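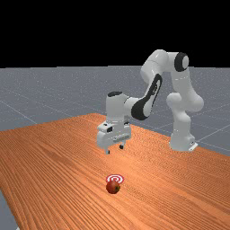

Fig. 4. Robot arm, table, apple and target marker.

Section 4: Setting up a film night in Flollar

Flollar keeps your film list, sends out the invitations and plays the chosen title on every screen linked to your account. You need a Flollar account and one linked screen before you start. Linking a screen is covered in Section 2.

4.1 Create the event

1. Open Flollar and choose Events, then New event.
2. Type a name for the evening. Names can be up to 50 characters long.
3. Set the date and the start time. The start time is when the main film begins, so leave room for trailers if you want them.
4. Choose Save. The event appears in your list marked Draft.

Note: A draft is visible only to you. Guests see nothing until you publish.

4.2 Add films to the vote

1. Open the draft and choose Add titles.
2. Search by title, director or year. To bring in a list you already keep in Jistness, choose Import and sign in to Jistness when asked.
3. Tick the films you want. A vote can hold up to 20 titles.
4. For a series or a run of sequels, turn on Keep in order. Guests will then be offered only the earliest part that your group has not marked as watched.
5. Choose Done.

Note: Director's cuts and extended versions are listed as separate titles. Check the running time beside each one - the two versions often share the same poster.

4.3 Hide spoilers

1. In the event, go to Options and then Spoilers.
2. Choose Off, Light or Full. Light hides plot summaries. Full also hides cast lists, chapter names and guest comments.
3. Choose Apply.

Caution: Spoiler settings do not cover trailers. Turn trailers off separately under Playback.

4.4 Publish and invite

1. Choose Publish.
2. Pick guests from your contacts or copy the invitation link. An event can have up to 100 guests.
3. Set the time when voting closes. If two films tie, the host is asked to choose.

4.5 On the night

1. Switch on the screen and open Flollar on it.
2. Choose the event and then Test sound.
3. If you use an Eichhorn soundbar and hear an echo, turn off the screen's own speakers.
4. Choose Start.

Caution: Do not edit the event once the film is playing. Saving a change sends every linked screen back to the start page.

If a screen drops out, see Section 7, Lost connections.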